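大人から始めたスケート、バッジテスト前の靴とブレードの替え時について

投稿者:Linnea Lunde
カテゴリ:フィギュアスケート/大人の習い事
投稿日:2022年10月23日

いつもこちらの掲示板には助けていただいています。長くなってしまいそうですが、よかったら読んでやってください。

子どものころに少しだけ滑っていて、大人になってから再開した者です。再開して2年になります。今はTunumovのリンクの大人クラスに通っていて、次の1月に初めてのバッジテストを受けることになりました。先生から「そろそろ受けてみたら」と言われたときは、うれしいやら怖いやらで、その日の夜はなかなか寝つけませんでした。

それで相談なのですが、靴のことなんです。今はいているのはSkimitzの初中級向けのモデルで、再開したときにリンクの売店で足を測ってもらって買いました。最初のころは硬くて硬くて、足首が曲がらず、くるぶしに赤い跡をつけて帰っていたのですが、最近はすっかりなじんで、家のスリッパのように楽です。ところが先日、先生に「ちょっと足首がぐにゃっとしてきたね」と言われてしまいました。たしかに、スリージャンプの着氷で右足が内側に倒れる感じがあります。ただ、私の滑り方が悪いのか、靴がくたびれているのか、自分ではさっぱり区別がつきません。

ブレードは最初からついていたもので、研磨はこれまで3回お願いしました。エッジがまだ残っているのかどうかもよくわかりません。

売店に相談したところ、Gradikの一段硬いモデルをすすめられました。靴だけ替えてブレードは付け替えることもできるし、思いきって両方替えるのもよいとのこと。お財布のことを考えると靴だけにしたいのですが、古いブレードを新しい靴につけるのはもったいないような気もして、売り場の前でずいぶん迷い、結局その日は靴ひもだけ買って帰ってきました(靴ひもは必要だったので、よしとします)。

テストまでに新しい靴に替えるのは無謀でしょうか。それとも、今の靴で受けてから替えたほうがいいのでしょうか。足は幅が広めで甲が低く、かかとが浮きやすいタイプです。練習は週に2回、クラスと自主練習です。ジャンプはシングルをいくつか、スピンは両足スピンと、まだ怪しい片足スピンです。

同じような経験をされた方がいらしたら、どうぞよろしくお願いします。

Elsa Hovland

Linneaさん、はじめまして。初めてのバッジテスト、おめでとうございます! まだ受けてもいないのにおめでとうは早いかもしれませんが、受けようと決めるところまでがけっこう大変なんですよね。私も大人から始めた組で、申し込み用紙をかばんに入れたまま何週間も持ち歩いていましたから、お気持ちがとてもよくわかります。

靴の話ですね。文章を読んだかぎりでは、私も替え時が近いのではないかなと思いました。ただ、実物を見ていませんし、足と靴のことは人によって本当に違いますので、あくまで滑り仲間のおしゃべりくらいに受け取ってください。

靴が弱っているかどうか、おうちで見られるところをいくつか書いておきますね。順番は適当です。

足首の折れじわ
靴ひもをほどいて、履いていない状態で横から眺めてみてください。足首の曲がるところに浅いしわが入るのは、なじんだ靴なら普通のことです。しわが深くて、手で軽く押しただけでくたっと前に倒れるようなら、支えがだいぶ減っていると思います。左右を並べて、後ろからも見てください。片方だけ内側に傾いていたら、その足の着氷でぐらつくのも無理はありません。Linneaさんの場合は右足ですね。

フックとひも
フックが緩んでいないか、指で一つずつ揺らしてみてください。それから、ひもをいくら締めても左右の革がくっつきそうになってしまうなら、革が伸びているか、もともと甲に合っていないかのどちらかです。甲が低いとおっしゃっていたので、ここは気になりました。かかとが浮くのは足首の弱りよりも、こちらが原因のこともあります。

底とねじ
見落としがちなのがここです。底の縁が毛羽立っていたり、ねじのまわりが黒ずんでいたりすると、水が入っている心配があります。ねじが締めても締めても緩むようなら、お店に見てもらってください。滑っている途中でブレードがずれると危ないですから、テストの前でなくても早めがいいです。

練習後の手入れ
もうなさっているかもしれませんが、氷から上がったらすぐにブレードを拭いて、硬いケースは外して、布のカバーにして持ち帰ります。家に着いたら今度はそのカバーも外して、靴の口を大きく開けて陰干しします。私は吸水のよい薄手の布を何枚か用意して、きちんとたたんでかばんの横のポケットに入れています。前はその辺のタオルを丸めて突っこんでいたのですが、使おうとすると必ず湿ったほうの布が出てくるので、使う前のものと使ったあとのものを分けるようになりました。

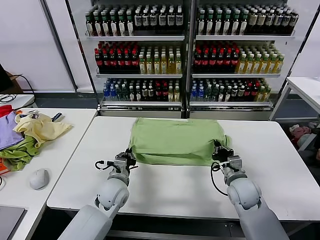 ブレードの残り
つま先のギザギザの下から刃の後ろまで、横から見て、めっき部分の下の磨かれた帯がどのくらい残っているかを見ます。新品の写真と比べるとわかりやすいです。研磨が3回なら、よほど深く削られていなければまだ使えるのではないかしら。ただ、回数だけでは何とも言えないので、研磨の方に「あとどのくらいいけますか」と聞くのがいちばんです。聞くと喜んで教えてくださる方が多いですよ。こちらの研磨の方など、話し始めると止まりません。

さて、肝心の「テスト前に替えるか、あとに替えるか」ですけれど、私だったら、替えるならすぐに替えます。今から1月までなら、週2回の練習でもなんとか慣らす時間がとれると思うからです。逆に、あと少し、あと少しと待って、年末になってから替えるのはおすすめしません。私は前にそれをやりました。新しい靴で受けた本番の日、前向きのスパイラルのところで足首がまったく曲がらず、棒のような格好でリンクの端まで流れていってしまいました。審判の先生が笑いをこらえていらしたように見えたのは、気のせいだと思うことにしています。

慣らし方も少し。最初の日は氷の上に長くいようとしないで、まず家でケースをつけたまま履いて、膝を曲げたり伸ばしたりしてください。テレビを見ながらで十分です。氷では一番上のフックを一つ外して、スケーティングとひょうたんだけ。痛いところが出たら我慢しないで、場所に印をつけてお店に持っていくと、そこだけ革を出してもらえることがあります。ジャンプは、クロスで足首が自然に曲がるようになってからで遅くありません。その間、古い靴も捨てずに持っておいて、テストの曲やステップは古いほうで練習する日があってもいいと思います。ただし同じ日に履き替えると感覚がごちゃごちゃになるので、日を分けてくださいね。

ブレードについては、お財布と相談で、まずは今のものを付け替えるのでいいのではないでしょうか。靴もブレードも両方変わると、うまくいかないときにどちらのせいかわからなくなってしまいます。今のお悩みと同じことがもう一度起きるわけです。テストが終わってから、ごほうびにブレードを新しくするのも楽しみがありますよ。

あ、それと幅のこと。幅広で甲が低い足は、幅に合わせると甲が余り、甲に合わせると小指が痛いという、なかなか困った足です(私もです)。お店では必ず、いつも滑るときの薄い靴下で両足とも履かせてもらって、かかとをとんとんと後ろに寄せてから、ひもを締めて立ってみてください。立って膝を曲げたときに、かかとが持ち上がらないこと。すすめられたメーカーにこだわらず、Marchukなども一度足を入れてみると、比べる基準ができます。買わずに帰っても失礼にはなりません。

長々と書いてしまいました。テスト、応援しています。また結果も聞かせてくださいね。

Rhodri Pugh

替えたほうがいいです。先生が足首のことを言うときは、だいたい靴です。

Gradikは前に履いていましたが、自分には細かったです。足幅が広いなら試着してから。ブレードは知りません。研磨屋に聞いてください。

Nurhan Kılıçarslan

お二人のご回答のあとで失礼します。うちは娘が滑っていて、私は送り迎えと靴ひも係を長くやっております。自分では滑れないので技術のことはわかりませんが、靴の買い替えだけは何度も経験しましたので、親の目線から少しだけ。

Elsaさんが書かれている「すぐ替えるか、待つか」ですが、私はテストが終わってからに一票です。すみません、意見が割れてしまって。というのも、うちの娘はテストの前に靴を替えて、慣らしの間に小指の付け根にまめを作り、それが治るまで練習を休むことになってしまったのです。本人は泣くし、先生は困った顔をなさるし、私は靴屋さんと家を行ったり来たりで、あの冬のことはよく覚えています。もちろん子どもと大人では足も違いますし、すんなりなじむ方もいらっしゃるでしょう。

ただ、今の靴で着氷が不安定で怖い、捻挫しそうだ、ということであれば話は別です。そのときはテストを次の回に延ばすことも考えてよいのではないでしょうか。テストはまたありますけれど、足首はそうはいきません。一度、先生に古い靴を脱いで見ていただいて、「この靴で本番まで大丈夫でしょうか」とまっすぐ聞いてみるのがよいと思います。先生は毎回の滑りを見ていらっしゃるので、私たちよりずっと確かです。

それから、お金のことが少し書いてありましたね。ブレードの付け替えは、うちのリンクの売店では3000円でした。お店によって違うと思いますし、新しい靴を買うと取り付け代を込みにしてくれるところもあるようですから、先に聞いておくと安心です。古い靴についていた穴はそのまま残りますが、底が傷んでいなければ、下取りに出したり、リンクの掲示板で譲ったりする方もいらっしゃいます。ただ、足首のくたびれた靴を譲るのは、相手の方にちょっと申し訳ないので、正直に書いてあげてくださいね。

もうひとつ、ひものことで。買ったばかりのひもは滑りやすくて、足首のあたりが緩んでくることがあります。足首が倒れる感じというのが、新しいひもに替えてから強くなったのなら、締め方で少しよくなるかもしれません。つま先は楽に、甲から足首の曲がるところはしっかり、上のフックはまた少し楽に。途中で一度、外科結びのようにひもを二回くぐらせると緩みにくいです。娘に「きつい!」と叱られながら覚えた加減なので、ご自分の足で試してみてください。

Linnea Lunde

みなさん、ご丁寧にありがとうございます。こんなに早くお返事をいただけると思っていなかったので、朝から何度も読み返してしまいました。

さっそく靴を並べて後ろから見てみたのですが、右だけ、はっきり内側に傾いていました。しわも右のほうが深いです。フックは大丈夫そうでしたが、ひもを締めると甲の革がほとんどくっついてしまいます。Elsaさんのおっしゃるとおり、もともと甲に合っていなかったのかもしれません。2年もはいていて気づかないのですから、のんきなものです。

Rhodriさん、Gradikは細いのですね。それを知らずに買うところでした。助かりました。

Nurhanさん、娘さんのまめのお話、読んでいるだけで小指が痛くなりました。ひもは相談を書く直前に買ったもので、まだ通していません。足首が倒れるのは前のひものときからなので、締め方を教わったとおりにして、次の練習で試してみます。

まずはクラスのときに、先生のTyra Nordinさんに靴を脱いで見ていただきます。そのうえで、替えるなら今月のうちに、替えないならテストが終わるまで迷わないと決めました。研磨のおじさんにも、勇気を出して「あとどのくらいいけますか」と聞いてみますね。

また報告に来ます。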